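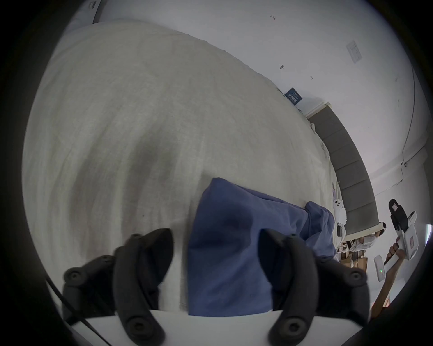

Season prediction league: late entry after a postponed match

Our supporters' association operates a small score prediction league for the Girness first division, with 36 entrants this season. Under our rules, all predictions must be submitted before the first kickoff of the round. I enter mine from home on match mornings, usually while the laundry is being sorted, with a blue cloth folded on the bed. In the most recent round, the Sunday match between Curnum and Semeniuk was postponed before kickoff because of a waterlogged field. It will now be played in March. Two entrants have requested permission to change their predictions, on the grounds that Curnum will have a different goalkeeper by then. A third entrant missed the original deadline entirely and wishes to submit a prediction for this match alone. Our written rules do not address postponement. I would be grateful for advice on how other leagues handle this, and on whether the points table should be published now or held until the match is played.
Posted by league_secretary_girness

Anqi Lü
The usual practice is to treat a postponed match as void for the original round and to place it in the round during which it is played. All entrants then submit a new prediction under the ordinary deadline for that later round. Under this approach the two entrants may change their scores, and so may everyone else. The entrant who missed the deadline may also take part, as the match now belongs to a round that has not yet closed. He should receive no points for the other matches he missed.

The table may be published immediately. Please mark it with the number of matches counted, so that entrants can see one result is outstanding. If your league awards a bonus for a perfect round, calculate it on the matches that were played.

One caution applies. A match that is abandoned after kickoff should be governed by a separate rule. In the league I administer, original predictions stand if an abandoned match is replayed in full, and the official result is used if the authorities award one. I would recommend that both rules be adopted in writing before the next round, and that all entrants be notified on the same day.

Kusent482
Original predictions should stand. They knew the risk.

Matvii Onyshchenko
I agree with the first reply in general. However, if your entrants pay a fee, changing a rule in the middle of the season should require their consent. We put the matter to a simple vote by email and allowed until Sunday at noon for replies. Please also check whether your scoring spreadsheet records a blank entry as 0-0. Ours did, and one member received 2 points for a match he had not predicted.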